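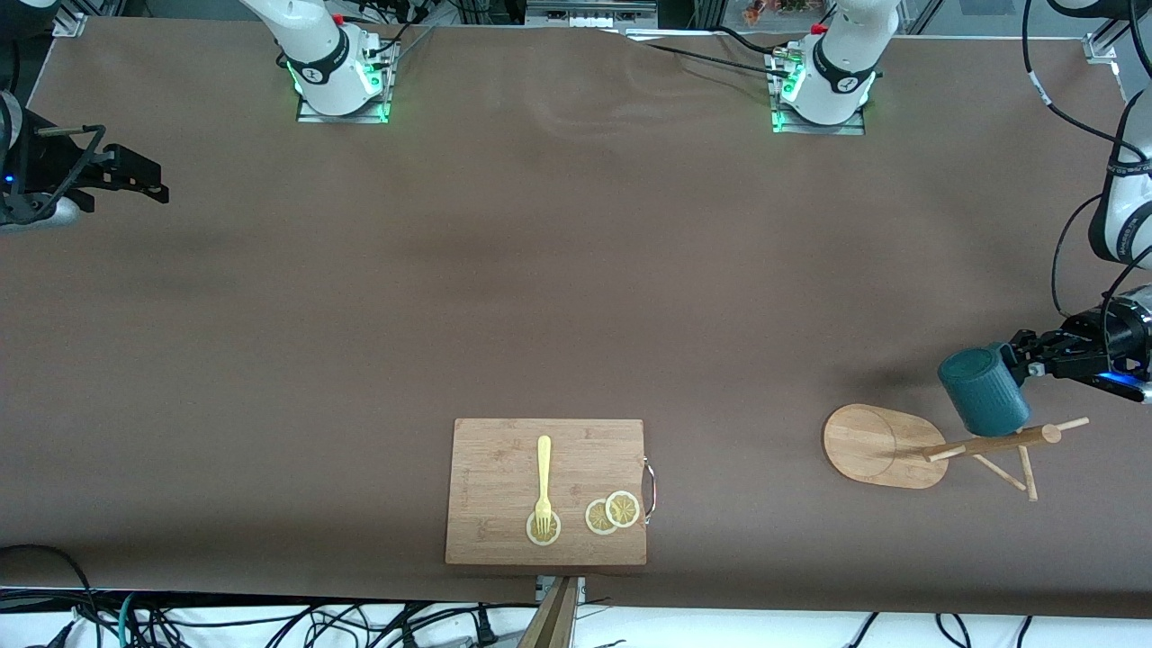

스컬렐 K243

스컬렐 K243(Skullel K243)은 음향·영상 기기 제조사 스컬렐이 내놓은 거실용 오디오 앰프 겸 네트워크 재생기이다. 이름 끝의 숫자는 초기 설계도 번호에서 그대로 따온 것으로, 출력이나 크기와는 아무 관계가 없다. 그래서인지 처음 접하는 사람들은 같은 회사의 K240 계열과 곧잘 헷갈리곤 하는데, 두 기기는 겉모습만 닮았을 뿐 속은 꽤 다르다.

개발 배경

스컬렐은 본래 드레슬러(Dreßler)라는 작은 스피커 공방에 부품을 대던 회사였다. 공방 손님들이 “스피커는 참 좋은데 여기에 물릴 만한 단정한 앰프가 없다”고 입을 모으자, 두 회사가 머리를 맞대고 만든 것이 K243의 시제품이다. 이 시제품은 전원부가 지나치게 커서 선반에 올리기조차 버거웠다고 하며, 양산형에 이르러서야 지금처럼 아담한 몸집을 갖추게 되었다.

구성과 기능

아날로그 입력 여섯 개와 디지털 입력 2개를 갖추었고, 포노 단자는 MM 카트리지만 지원한다. 네트워크 재생은 지스덴(Jisden)이라는 자체 운영 프로그램이 맡는다. 초기 판은 곡 목록이 500곡을 넘으면 검색이 눈에 띄게 느려졌으나, 이후 업데이트로 한결 나아졌다. 다만 앨범 표지를 불러오는 속도는 여전히 느긋한 편이라, 성미 급한 이용자라면 차 한 모금쯤 마시며 기다리는 여유가 필요하다.

전면의 음량 손잡이는 묵직하게 돌아가며, 밤에는 표시창을 완전히 끌 수 있다. 리모컨은 기본으로 들어 있지만 글씨가 작아 불편하다는 의견이 많았다.

평가

소리는 대체로 포근하고 중역이 도톰하다는 평을 받는다. 현악 소품이나 오래된 가요 음반과 잘 어울리고, 작은 음량에서도 목소리가 흐려지지 않아 늦은 밤에 즐겨 듣는 이들에게 특히 사랑받았다. 반면 저역을 단단히 움켜쥐는 힘은 조금 아쉬워, 덩치 큰 스피커를 울릴 때는 별도의 파워 앰프를 권하는 사람도 있다.

후속 기종

뒤이어 나온 카부로우(Kavurow)는 K243의 회로를 바탕으로 HDMI 단자를 더한 기종으로, 텔레비전과 함께 쓰려는 가정을 겨냥하였다. 대신 포노 단자가 빠졌기 때문에 음반을 즐기는 이들은 지금도 중고 K243을 찾는다.

같이 보기

인티앰프
네트워크 오디오
포노 앰프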